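Kapitel 4: Teller einräumen – so richtet ihr die Station Plerano ein

Bevor ihr loslegt: Für dieses Kapitel muss der Arm schon referenziert sein (Kapitel 3, der Teil mit dem Nullpunkt). Wer das überspringt, fängt später sowieso noch mal von vorne an, ich spreche da aus Erfahrung!

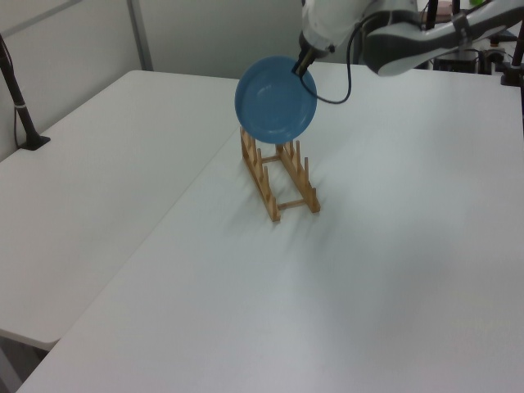
Tanvir Roy meinte beim Gegenlesen, ich solle unbedingt dazuschreiben, dass man den Ablauf erst mal ganz ohne Teller fährt, denn beim Wettbewerb im November sei sein halbes Zeitbudget dafür draufgegangen, dass er gleich mit Geschirr angefangen habe. Hat er recht, also ist das jetzt Schritt 4.

Was ihr braucht: den Arm mit montiertem Greifer, das Holzgestell, einen flachen Teller mit Rand und das Programm „Kutov“ aus unserem AG-Ordner. Die alte Fassung heißt „Meng“, die bitte nicht mehr nehmen, da stimmen die Höhen nicht.

Einrichten

1. Gestell auf den großen Tisch stellen, ungefähr in die Mitte. Es darf ruhig schräg stehen, die Lage lernt ihr dem Arm gleich an.

2. Tisch freiräumen. Stifte, Laptops, Brotdosen, alles weg aus dem Arbeitsbereich (ja, auch die Brotdosen).

3. In Kutov die Seite „Ablage“ öffnen und den Arm von Hand über den ersten Schlitz führen. Punkt speichern, dann dasselbe am letzten Schlitz. Die Schlitze dazwischen rechnet das Programm selbst aus.

4. Leerlauf fahren, also den kompletten Ablauf ohne Teller. Geschwindigkeit auf 50 mm pro Sekunde, schneller braucht ihr es hier nicht. Eine Hand bleibt am Not-Halt.

5. Teller am Rand greifen lassen. Er soll senkrecht hängen, die Unterkante genau über dem Schlitz. Steht er schief, brecht ab und greift neu. Mit Nachdrehen am Handgelenk habe ich es lange probiert und es wurde jedes Mal schlimmer.

6. Absenken. Als Anfahrhöhe nehmt ihr 148 mm über der Tischplatte, das letzte Stück macht Kutov langsam.

7. Greifer öffnen und den Arm gerade nach oben wegfahren. Erst danach zur Seite!

Achtung: Während der Arm fährt, greift keiner ins Gestell, auch nicht kurz, um einen Teller geradezurücken. Erst anhalten, dann anfassen. Das gilt auch für mich, Jovita hat mich deswegen schon einmal zu Recht angepfiffen.

Hinweis zum Kabel: Die Schlaufe am Handgelenk braucht Luft. Wenn ihr die letzte Achse dreht, schaut nach, ob sie sich irgendwo spannt. Falls ja, in die andere Richtung drehen und den Punkt neu speichern.

Hinweis zur Greifkraft: Wir haben mit dem Wert 200 angefangen (das ist die Skala im Programm, keine Newton) und sind dabei geblieben. Wenn der Teller beim Schwenken kippelt, geht in kleinen Schritten hoch und schreibt den neuen Wert ins Gruppenheft, sonst sucht die nächste Gruppe wieder ewig.

Wenn was klemmt

Teller setzt auf einem Stift auf: Gestell ist verrutscht, zurück zu Schritt 3.

Arm bleibt über dem Gestell stehen und meldet „Ziel nicht erreichbar“: Gestell näher an den Arm rücken und beide Punkte neu anlernen.

Kutov findet den Greifer nicht: Programm schließen, Stecker prüfen, Programm wieder öffnen. Wenn das dreimal nichts gebracht hat, holt Nayeli oder mich.

Weiter geht es in Kapitel 5 mit dem Ausräumen, das läuft fast genauso, nur rückwärts.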